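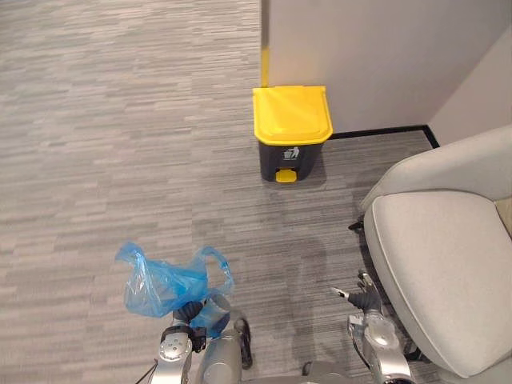 Foren > Mobile Manipulation > Wartung & Einrichtung > Rechte Hand verliert Nullpunkt nach Warmlauf

**isarbu**
02.03.2022

Moin, kurze Frage, muss gleich weiter. Nana (unser Zweiarmer in Clirncombe), links Greifer, rechts Mehrfingerhand von Kikalton. Aufgabe Müllbeutel und Treteimer. Linker Arm macht keine Probleme. Rechte Hand kommt morgens sauber an, nach dem Warmlauf dann immer zu kurz. Neu referenziert, wieder gut, dann gleiches Spiel. Firmware aktuell. Handgelenk getauscht haben wir im Juli, seitdem 2.000 Zyklen drauf.

Jemand ne Idee? Encoder?

Gruß Iulian Sârbu

**kabelbinder_ost**

Encoder glaub ich nicht. Dann wär der Fehler nicht nach jeder Referenzfahrt weg. Wie ist das Kabel am Handgelenk verlegt? Bei uns hat das Bündel gezogen, sobald der Unterarm weit gedreht war. Zugentlastung auf, Schlaufe länger, fertig.

**npalma**

Seh ich anders. Zug am Kabel gibt dir einen Fehler abhängig von der Stellung, nicht von der Temperatur. Iulian schreibt Warmlauf. Klemmschraube am Flansch prüfen, die setzt sich nach dem Tausch gern. Mit Drehmoment nachziehen, nicht nach Gefühl.

**isarbu**

Kabel sieht ok aus, aber nur geschaut, nix aufgemacht. Flansch mach ich heute Mittag. Noch ein Bild vom Anfahren:

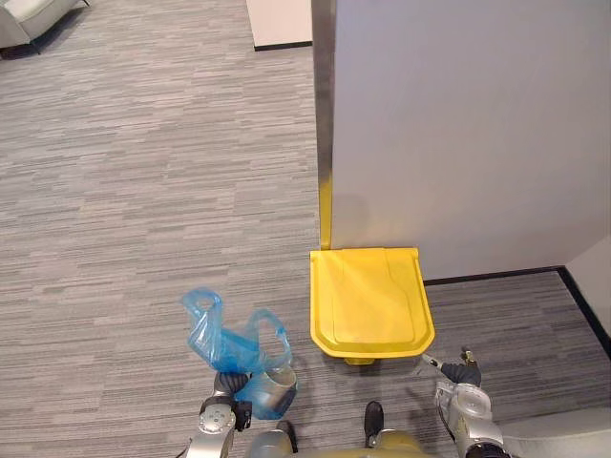
Nana am Treteimer, rechte Hand offen, Deckel zu

Ziel ist eigentlich das Pedal. Punkt ist über die Kopfkamera eingelernt.

**kabelbinder_ost**

Moment, Ziel ist das Pedal? Auf dem Bild stehen die Finger vor der rechten unteren Ecke vom Eimer. Pedal ist vorne unten. Entweder ist das noch mitten in der Anfahrt oder dir fehlt mehr als ein bisschen Nullpunkt.

**isarbu**

Mitten in der Anfahrt, ja. Hätt ich dazuschreiben sollen.

**t_ruehl**

Und der Eimer steht einfach so auf dem Teppich? Würd ich als erstes festsetzen. Klett drunter oder Anschlag an die Wand. Sonst misst du den Eimer und nicht die Hand.

**npalma**

Guter Punkt, erklärt aber nicht warum nach dem Referenzieren wieder alles passt. Ausser es schiebt jedes mal wer den Eimer zurück.

**isarbu**

Ähm. Der Kollege schiebt den tatsächlich öfter zurecht. Frag ich nach.

**sandu**

Kopfkamera auch mal prüfen. Halter wird warm, Kamera kippt minimal, auf die Entfernung merkst du das sofort. Test: festes Ziel, beide Arme nacheinander drauf, kalt und warm. Weichen beide gleich ab, ist es die Kamera. Nur rechts = Handgelenk. Beutel vorher aus dem linken Greifer, sonst siehst du die Spitzen nicht gescheit.

**kabelbinder_ost**

Der Test ist gut. Trotzdem Zugentlastung aufmachen, kostet nix.

**isarbu**

So. Nachmittag draufgegangen.
- Flansch: 2 Schrauben lose, nachgezogen + Lack drauf
- Kabel: Scheuerstelle am Mantel, Adern ok, neu verlegt mit mehr Schlaufe
- Eimer: Anschlag kommt morgen
- Test von Sandu: links kalt/warm gleich, rechts nicht. War allerdings vor dem Nachziehen

Danach 700 Zyklen über Nacht laufen lassen, nur Anfahrt auf festes Ziel. Rechts steht jetzt. Kamera lass ich in Ruhe.

**npalma**

Sag ich doch, Flansch. Schreib dir das Moment an den Arm und prüf nach ner Woche nochmal.
Nélida Palma

**kabelbinder_ost**

Oder das Kabel. Hast ja beides auf einmal gemacht, jetzt weiss mans nicht ;)

**isarbu**

Stimmt, blöd. Bau ich aber nicht zurück. Wenns wiederkommt meld ich mich hier.

**t_ruehl**

Anschlag für den Eimer nicht vergesen

Ähnliche Themen
Kikalton Hand: Fingerspitzen wechseln, welcher Kleber?
Referenzfahrt bricht bei rechtem Arm ab
Dünne Beutel rutschen aus dem Greifer
Kabelführung am Unterarm, eure Lösungen
Kopfkamera neu kalibrieren ohne Tafel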